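Evaporation Losses from Self-Watering Planters in Sheltered Outdoor Spaces

Final project report, Applied Environmental Measurement
Student: Brenda Sedgwick
Supervisor: Beverley Faulkner

1. Introduction

Planters with a built-in water reservoir are sold on the basis that they need filling less often than ordinary pots. The claim is usually given without stating where the planter stands or what is growing in it. This project measured the water lost from two reservoir planters and one ordinary pot, all kept in a covered courtyard and planted with the same variety of parsley.

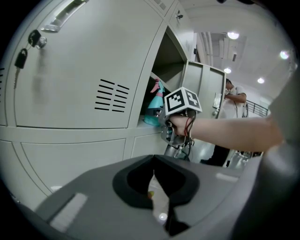
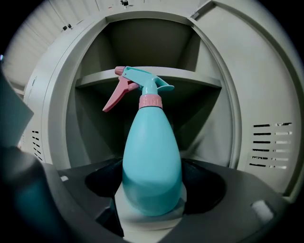
Water loss from a planted container has two parts. Transpiration is the water that passes through the plant and leaves by the leaves. Evaporation is the water lost directly from the soil surface and, in a reservoir planter, from any opening into the tank. Surface watering adds to the second part, as the top layer of soil is wetted each time. A trigger spray bottle is a common way of watering seedlings and puts nearly all of its water on the leaves and the top few millimetres of soil, where it is lost quickly. A reservoir planter supplies water from below, and the top layer can stay dry while the roots are well supplied.

The question was whether this difference could be measured with simple equipment over a single growing period.

2. Equipment

The containers were a Virkley planter with an open filling tube, a Courtois planter with a capped filling tube, and a plain plastic pot of similar width. Each was filled with the same potting mix, sieved to remove the coarse bark. Weighing was done on a Limska platform scale that reads to the nearest gram. The scale was checked before each session against a 1,000 g reference mass. It drifted on one occasion, by 3 g, and was zeroed again before readings were taken.

Air temperature and humidity were logged beside the containers. A shallow dish of water was kept on the same bench to give an open-water evaporation figure for comparison.

3. Method

Each container was watered to its full mark and left to drain until no more water came from the overflow. It was then weighed. Weighings were repeated at 8 a.m. and 4 p.m. The fall in mass between weighings was taken as water lost, with one gram treated as one millilitre. Growth of the plants also changes the mass, but the change is very small beside the water loss and no correction was made.

To separate evaporation from transpiration, the soil surface of each container was covered with kitchen film for alternate runs, with a slit cut for the stems. The filling tube of the Virkley planter was left open in both kinds of run. In hindsight it should have been sealed during the covered runs, and this is discussed below.

4. Results

The plain pot lost water fastest on the first day after watering, after which the rate fell as the surface dried. Both reservoir planters lost water at a steadier rate. Over the full period the Courtois planter lost 1,869 mL. The plain pot had to be refilled more often, and its total was the highest of the three.

Covering the soil made a large difference to the plain pot and a small difference to the Courtois planter. This is consistent with the surface of the reservoir planter being dry for most of the run. The Virkley planter fell between the two. Its total was 510 mL higher than that of the Courtois planter, although the plants were of similar size at the start.

Losses from all containers were greater in the daytime interval than overnight. The open dish followed the same pattern.

5. Discussion

The higher loss from the Virkley planter may be due to its open filling tube, but the design of the experiment does not prove this. The two planters also differ in wall thickness and in the depth of the wick, and by the end of the project the Virkley plants had visibly more leaf. A better test would use one planter with the tube alternately open and capped.

The kitchen film was a weak point. It lifted at the edges in wind – the courtyard is roofed but open on its northern side – and two covered runs were discarded for this reason. A cut disc of rigid plastic would have held its position.

Only one container of each type was used. The results describe these three containers and should not be applied to the products in general.

6. Further work

The readings will be passed to the Ilell garden group, which plans to repeat the measurements through a full summer with lettuce in place of parsley. The group has asked for the wick depth to be recorded at each refill, and a column for this has been added to the data sheet.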